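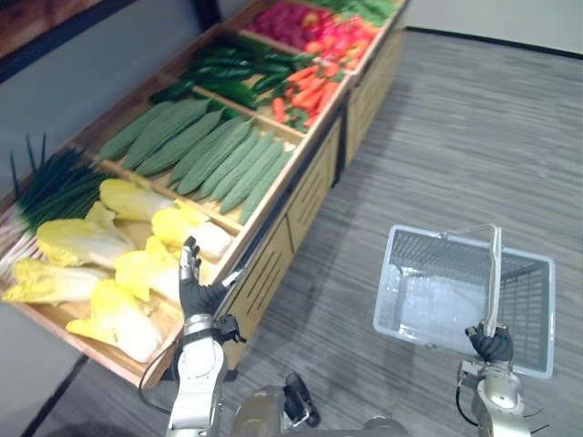 工作本 一月 星期三

早上七点半就到了，暖气还没热起来，先把水壶插上。今天的活儿主要是三件：Lund那块旧墓碑的补字、Ilside送来的新板岩开料试刀、还有Sedier墓园那边编号909的小碑，家属又改稿了（第四次！）。写得乱，大家将就看，后面接手的人有看不懂的直接来问我。

Lund旧碑补字

先说这块，拖得最久。碑是砂岩的，正面下半截起皮，老字掉了差不多一整行，剩下的笔画里有几处只能摸出来，眼睛看是看不出的。昨天下午我用侧光照着拓了两张，第一张纸太厚，等于白拓；第二张换了薄的桑皮纸，喷水喷得少一点，笔脚就出来了。拓片放在平柜第二层，上面压着毛毡，请不要卷起来，卷了会裂。

认字这件事我跟Nahom Ejigu争了半天。他说倒数第二行那个词是“sister”，我坚持是“sisters”，末尾那个s只剩一个小弯。后来翻到当年教区抄的碑文本子，写的是“beloved sisters”，复数，我赢了一杯咖啡。不过他提醒得也对：抄本有时候抄错，不能光凭抄本就下刀。所以我又拿尺子量了字距，如果没有那个s，那一行往右会空出一大截，跟上下两行对不齐，老师傅排版那么讲究，不至于。两边证据凑在一起，我觉得可以定了。已经写信给家属确认，等回信，回信之前谁也别动那一行。

补浆的事：上次用的砂岩修补浆颜色偏粉，干了以后更明显，像贴了块膏药。今早重新配了七份小样，全部抹在背面废料上，编了字母，摆在窗台阴面。石粉这次是拿同一块碑掉下来的碎屑磨的，过了两遍筛。目前看C和E比较接近，但都还湿着，不作数，周末以后再看。石灰我减了一点，减多少写在小样背后的纸条上了，这里就不抄了，抄来抄去容易出错。

还有个小教训：清苔藓千万别再用那把铜刷。我知道它快，可是砂岩上已经看得到刷痕了，斜着打光特别清楚。木签子加清水，慢是慢，一上午能清一个角，我觉得挺好的，还能听广播。

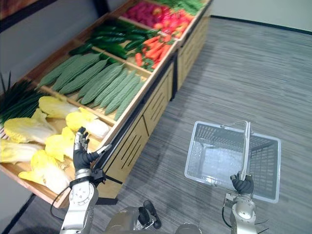
Ilside板岩，试刀记录

这批板岩比上一批脆。敲的时候声音倒是好听，当当的，没有闷声，说明里面没大裂，可是一下刀边口就崩。我拿一块边角料刻了一整套字母，用平时那把六毫米的平口凿，角度照老习惯，结果R的腿崩了，S的肩膀也崩了，看着像被老鼠啃过。

然后换了磨得更陡一点的凿子，锤子换成小号的，每下都轻，走得密，就好多了。O这种圆字母还是要从里圈往外圈走，先把中线切下去，再两边削，急不得。Nahom在旁边看了一会儿，说我手腕太紧，让我把凿子往后握一指宽。我嘴上不服，试了一下，真的顺了。（好吧，这杯咖啡算扯平。）

几条给下一个用这批料的人：

凿子每刻完一行就去磨一次，别等钝了。板岩吃刀很凶，钝刀会把石面带起一层薄片。

粉线用白铅笔画，画得浅一点，上次有人用了蜡笔，蜡渗进纹路里，我擦了一个下午都没擦干净。

V形槽的底一定要对正中线，歪一点点，下午太阳斜过来的时候一边亮一边黑，整行字看起来像喝醉了。

描金之前等石面干透。我们冬天室内潮，摸着干不代表里面干，多放一夜没坏处。

字深我现在是按字高来定的，大字深一些，小字浅一些，没有什么公式，凭眼睛。以前学徒的时候师傅给过一张表，我抄在本子最前面那页，可是那张表是给大理石用的，拿来刻板岩就太深了，边口更容易崩。有空我想重新做一张板岩的，需要大家各自刻一块样板给我，字体随意，把名字写在背后就行。

另外，Ilside这次的送货单上写的是磨光面，到手是哑光面。我个人更喜欢哑光，字看得清，下雨天也不反光，但客户订的是什么就是什么，已经打电话过去问了，对方说明天回话。在他们回话之前，靠墙那几块先别开料。

Sedier墓园909号小碑

这块石头很小，给一位老太太的，家里人想放的字很多。第一稿连孙辈的名字全都列上了，我排了一下，字小得要趴在地上才能读。我在电话里跟她女儿说，碑面上最多放30个词，再多就得换大一号的石头，墓园那边对尺寸又管得很死，换不了。她说好，回去删。

删了三轮，越删越舍不得，这个我完全理解！谁愿意把自己外婆的哪个孙子删掉呢。第三稿里“慈爱的母亲、祖母、姐姐、邻居”全在，还加了一句她生前老挂在嘴边的话，问能不能用手写体刻。能是能，可是手写体的细笔画在这种粗面石头上撑不了几年，连笔的地方会先糊掉。

我给的建议是这样：正面只留姓名、生卒年，还有那句话，用正体，大大方方的；孙辈的名字刻到背面去，一行一行排开，字可以大一点，背面反正空着。 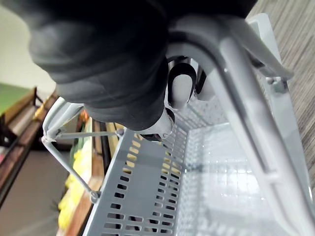
她女儿一开始不太愿意，觉得刻在背面像是藏起来了。我跟她讲，很多人去墓地都会绕着碑走一圈，孩子们尤其喜欢绕到后面去找自己的名字。她听完安静了一会儿，说那就这样吧，外婆也爱跟他们玩躲猫猫。今早收到的第四稿就是按这个来的，一共13个名字，顺序按年纪，我重新排了一版，今天下午画到硫酸纸上。

排的时候有几个麻烦。名字长短差太多，有一个特别长，居中的话两边参差得厉害，左对齐又显得像购物清单。试了三种，最后用的是居中，但把长名字那行字距收一点点，短的放开一点点，眼睛看上去就匀了。Nahom说收字距是作弊，我说罗马人也作弊。样稿钉在软木板上了，路过的都帮我看一眼，尤其是倒着看，倒着看最容易发现哪里挤哪里松。

拼写请一定要两个人分别核对，一个人念，一个人指着看，念要一个字母一个字母地念，不要念整个名字。去年那块碑把一个e刻成了a，到现在我想起来胃还疼。石头上没有退格键，要改只能整面磨掉一层重来，那一层磨下去，碑就薄了，边上的倒角也得跟着重做。

她那句话的标点也问清楚了，末尾不要句号。家里人说外婆讲话从来不收尾，讲着讲着就走到厨房去了。我喜欢这个理由，不加。

生卒年中间用短横还是用小圆点，她没意见，让我定。我倾向小圆点，刻成菱形的那种，三刀就出来，跟正体也配。草图上两种都画了，周末前再看看。

Horow胶和杂项

Horow的石材胶用到最后一管了，已经补订。这个胶冬天出胶慢，用之前放在暖气片旁边捂一会儿，但别直接放在上面，上回有一管就这么鼓了。接断碑的时候销钉还是用不锈钢的，铁的一律不要，柜子里剩下那些铁销请当废铁处理掉，我见一次扔一次。

吸尘器滤芯换过了，换下来的在门口袋子里。口罩还是得戴，刻板岩的粉尘很细，开着窗也要戴，我知道眼镜会起雾，把鼻梁那里的铁条压紧就好很多。

大锤的柄松了，我打了个楔子进去，泡了油，今天不要用。磨刀石该找平了，中间已经凹下去，磨出来的凿子口是弧的，刻直笔画怎么刻都别扭，我上午还以为是自己手的问题呢。

有位先生中午过来，问能不能照着他父亲的签名刻在碑上，带了一封旧信。签名很漂亮，可是很轻很飘，放大以后有几处断笔。我答应先描一张看看，信没敢留，用手机拍了就还给他了，这种东西放在我们这个到处是灰的地方我睡不着。照片存在公用文件夹里，谁有兴趣描一版也欢迎，我描的那版总觉得Y的尾巴太硬。

明天要做的：等Ilside回话；去看C和E两份小样干得怎么样；909的硫酸纸稿拍给家属签字，没签字不上石；给Lund那边再打一次电话，问脚手板能不能留到下周。Nahom下午要去墓园量地基，顺便请他看看旁边那块歪的是不是又歪了一点，他记得带水平尺的话。

咖啡豆也没了。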